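Open Day at the Rosby Workshop: Frequently Asked Questions

Friday, September 18, 2026. Doors open at 10 a.m.

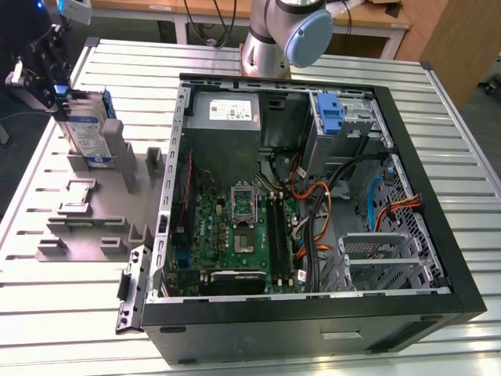 Please read through these before you write to us. Most of the mail we got after the May open day asked the same few things.

Do I need a ticket?
Yes, but it is free. We have 80 places in the morning and 80 in the afternoon. Book through the Wamau site and bring the confirmation on your phone or on paper.

What will I see?
Robot arms working on desktop computers - handling parts, with the case open on the table. Staff will be at each station to answer questions. The Plollia software that plans the moves will be shown on a screen next door, and you can try it yourself.

How long does a demonstration last?
21 minutes, then a short break while the station is reset. If a run stops partway, we start it again. This happens.

How close can I stand?
Behind the yellow line on the floor. Please don't reach over it, even when the arm is still.

Can I bring my old computer?
Not to the demonstrations. There is a drop-off table by the Chisholm Street door until 3 p.m. We take desktops only, no monitors or printers. Remove your own drives first if you want to keep what is on them.

Are children welcome?
Yes, with an adult. The room is loud at times and we have a few sets of ear protection in small sizes.

Can I take pictures?
Yes, without flash.

Where do I park?
Lot 107, behind the building. The front lot is for deliveries and for visitors with a disability permit.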